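Speaker notes – Labeling circuits in older buildings
Session 4, Thursday afternoon track

Opening. Do not read the title slide. Start with the Endton panel.

The Endton building has a distribution board on each floor, and the schedule inside the door of the ground floor board was last revised before the east rooms were divided. It lists a "copy room" that no longer exists. The breaker marked for it feeds the lights in two offices and a water heater. An electrician who trusted the schedule would have isolated the wrong circuit. Hold on this for a moment before moving on.

State the scope. This talk covers identification only: panel schedules, conductor marking, and record keeping. It does not cover sizing, fault protection, or inspection intervals. If someone asks about those, refer them to the morning session.

Point one. A label has to survive the life of the circuit. Handwritten marker on a painted door does not. Adhesive paper lifts in a warm riser. At the Groven site, printed labels had slid down behind the trim and were found at the bottom of the enclosure.

Point two. Color is a secondary marker. Colored tape on a conductor is quick to apply and easy to read at arm's length, but it should repeat what a written mark already says. Dark blue and dark green are easily confused in poor light. Check the pair under a headlamp before settling on a scheme.

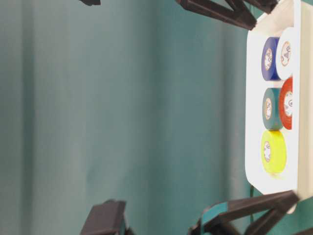 Page 2

Pause for questions on color. The usual one is whether tape can be used to re-identify a conductor at a termination. Answer: depends on the conductor size and the local code. Do not quote a code section from memory. Ask which jurisdiction they work in and offer to follow up by email.

Point three. Name the room by something fixed. Room names follow tenants and the schedule does not. Use the door number from the architectural plan, then the position of the load within the room: north wall, ceiling, under window. "Reception" is not a location. Neither is "spare," unless the breaker has been tested and has no conductor on the load side.

Explain the Camargo method on the next slide. It was written for the Camargo warehouse conversion and has held up well elsewhere. Each circuit gets a code with three parts: the board, the way number, and the phase. The code appears in the schedule, on the conductor at the board, and on the back of the faceplate at the far end. A person standing at an outlet can remove the plate and know where to go. The code contains no description of the load, so it does not go out of date when the load changes. The description lives in the schedule only, where it can be edited.

Slow down here. The audience tends to write this part down.

Point four. Tracing. The work takes longer than people budget for. At Ellia the survey covered 2,387 terminations over 5 floors, and the tracing took longer than the printing and fitting of labels combined. Give the order of work:

Start at the board, with the existing schedule copied and set aside.
Work one circuit at a time with a tone tracer or by switching.
Record every load found, including the ones that were expected.
Mark the far end before moving to the next way.
Reconcile against the old schedule last. 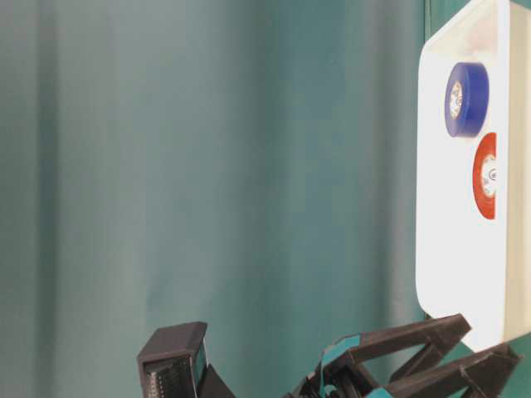
The last step is where most of the errors show up. A mismatch between the old schedule and the new record should be resolved by going back to the circuit, with a second person at the board. Editing the new record to agree with the old one defeats the survey. Mention shared neutrals at this point – they are common in the age of building under discussion, and a tracer will give a reading on both circuits.

Point five. Who holds the record. A paper copy stays in the board and a file copy is kept by whoever manages the building. Both carry the same revision letter. When a circuit is altered, the person altering it updates the paper copy before closing the door, and the file copy follows. At Endton the revision letter was added in September, and the first audit after that found one board out of step.

If time is short, skip the slide on label stock and go straight to the sample schedule. Leave the sample on screen during questions. Handouts are on the table by the side door, one per person, with the blank schedule form on the reverse.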